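Chapter 4
Parts That Hold Each Other

By the end of this chapter you should be able to
- say what a base, a post and a key part are
- sketch a fitted assembly from the front and from above
- put a sensible clearance on a drawing

Words to learn: base, recess, post, step, clearance, seat

Start with a drawer that sticks. Or a lid that rattles. Same problem both times, two parts meant to fit and the gap between them is wrong. Too little and you need a mallet. Too much and the thing wobbles about until somebody puts tape on it.

Most of this book so far has been single parts. One block, one drawing, done. From here on it's parts together, and the gap gets drawn and thought about just like the parts do.

Emil Koller, who taught the workshop course at Wirport for years, had his first-years draw the gap before anything else. Gap first, then the material either side. It feels backwards. Try it in Exercise 4.2 and see, most people's drawings get better by the second go.

Some terms. The base is whatever everything else sits in or on. A recess is a hollow cut or moulded into it. A post is an upright that stands in a recess. When a part changes height along its length we call it stepped, and the low bit is the step. Seat means the surface a part comes to rest on. Don't mix up seat and recess, it costs marks every year.

Clearance is the space left between two faces on purpose. Not a mistake, not slop. We write it on the drawing in millimetres, and we write it once, on the view were it shows best.

Colour helps when you're learning. Meinrad Holzer's blocks, used all through this chapter, give each job its own colour so you can talk about a part without pointing. Later on everything is grey and you'll miss it.

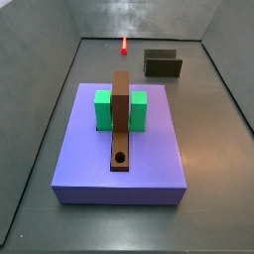

Fig. 4.1 Stepped brown part between two green posts, purple base. Note the narrow gaps either side of the upright.

Before reading on, sketch Fig. 4.1 from the front. Pencil, no ruler. Get the heights in the right order, brown upright above the green posts. Then do it again from directly above, and think about what happens to the step in that view. Keep both sketches, they come back in Section 4.3.

4.1 Bases and recesses

A recess has a floor and walls. Dimension the floor first, then the depth. Walls are taken as square unless the drawing says otherwise.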